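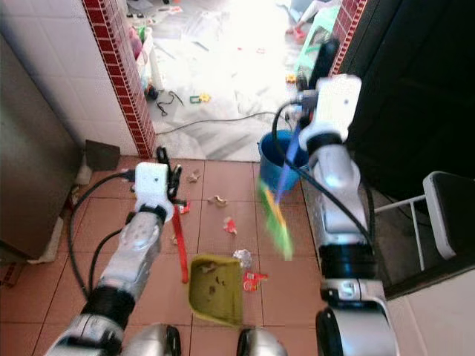

CHAPTER 3
Sweeping a Hard Floor

What you will learn in this chapter

How to prepare a tiled floor before sweeping
How to choose a brush and a dustpan that work well together
How to collect mixed litter, such as paper, wrappers and fine dirt
How to clean and store your tools when the work is finished

Words to know: bristle, lip, grout, litter, sweeping line, dry cleaning

3.1 Why we begin with the floor

In the first two chapters you learned about the work plan and about personal safety. Now we start with the practical work. Many students are surprised that a full chapter is given to sweeping, which they have done at home since they were small. But sweeping at home and sweeping as a job are different things. At home you sweep when you see dirt. At work you sweep by a plan, and another person will walk on your floor a few minutes later and will judge it.

Sweeping belongs to the group of tasks we call dry cleaning of floors. This has no connection with the shop where you bring a suit. It means only that we remove loose material without water. Dry cleaning always comes before wet cleaning. If you put a wet mop on a floor with dust and crumbs, you make a thin gray mud, and the mud goes into the grout lines, where it is hard to take out.

The floor at the opening of this chapter is covered with large square tiles in a terracotta color, with pale grout between them. It is a common type of floor in kitchens, entrances and corridors, and it is a good floor for learning. The tile itself is easy to sweep, but the lines ask for attention. Pale grout shows every mistake.

3.2 Two kinds of litter

Before you touch the brush, stand at the door and look. Ask yourself what is lying on the floor. For our purpose there are two kinds of litter.

Large litter is everything you can pick up with two fingers: scraps of paper, foil, snack wrappers, bottle caps, pieces of string. Crumpled wrappers are light and full of air. When the brush hits them too fast, they jump over the dustpan and land behind it.

Small litter is dirt, sand, crumbs, hair and dust. It moves in the other way. It stays low, it hides along the wall, and it collects in the joints between the tiles.

On most floors you will find both kinds together. The tiles in our opening picture have scraps of tan paper, red wrappers and a piece of silver foil, and in the dustpan there are already a few dark specks of dirt. A beginner wants to sweep everything in one movement. It is better to work in two rounds. In the first round take the large pieces with slow, short strokes, or pick them up by hand with gloves. In the second round sweep the small dirt with longer strokes and more pressure.

3.3 The hand set

A hand set is one brush and one dustpan. The two tools are often sold together, but in a storage room they soon become mixed, and you must know how to make a good pair again.

The dustpan. Look first at the front lip. It must lie flat on the floor along its whole width. Put the pan on a tile and press softly. If you see light under the lip, dirt will go under it. The back of the pan should be raised, so that the litter does not fall out when you lift it. A long handle saves your back, and in a large room you will be thankful for it.

The brush. Soft bristles are for fine dust on smooth floors. Medium bristles are for tile and are the right choice for this chapter. Hard bristles are for outside areas. Check that the bristles are straight. A brush that has been stored standing on its bristles will bend to one side and leave a line of dirt with every stroke.

Color has a meaning in some workplaces, for example one color for kitchens and another for bathrooms. In other workplaces it has no meaning, and a green pan will be used with a brush with a blue handle without any problem. Ask on your first day.

The bucket. Keep a bucket or a bin near you and empty the pan into it often. Do not place it in the middle of the doorway, where people must step around it.

3.4 The basic method

1. Open the door and move light furniture away from the walls.
2. Start at the corner farthest from the door and work toward the door.
3. Put the dustpan flat on the floor and hold it still. Only the brush moves.
4. Bring the litter toward the pan with short strokes. Keep the bristles low at the end of the stroke. If you lift them quickly, they throw the dirt forward.
5. When the large pieces are in the pan, empty it.
6. Sweep the small dirt in sweeping lines, each one covering a little of the line before.
7. At the end a thin line of dust will stay in front of the lip. Move the pan back by the width of a hand and sweep again. Repeat until the line is gone.
8. Look at the floor from a low position, against the light from a window or lamp.

Common mistake: pushing the pan toward the dirt while the brush also moves. The two tools meet, the pan lifts, and the litter goes under it.

3.5 Case study: the canteen in Jadton

Leonie Faulkner is floor supervisor in a school canteen in Jadton. After lunch her team has 17 minutes before the next group of students comes in. For a long time they used the wide broom first and the hand set only for the last pile. The broom pushed the snack wrappers under the tables, and somebody had to go back for them.

In June she changed the order. Now two people walk through the room with hand sets and take only the large litter, and the broom comes after them. "The first week we were slower," she remembers. "My colleague Danilo Marquez wanted to return to the old way. After the second week he did not speak of it anymore."

Questions for discussion

What would you do differently in a canteen with carpet?
Which part of the method would be most difficult with many people in the room?
Why does the team use two hand sets and only one broom?

3.6 After the work

Empty the pan completely and knock it softly against the inside of the bin. Take hair and threads out of the bristles with your fingers or with an old comb. Wash both tools in warm water with a little soap when they look gray, and let them dry hanging. Never put a damp brush in a closed cupboard.

In the next section we will practice the sweeping lines on a marked floor. Please bring your gloves and closed shoes.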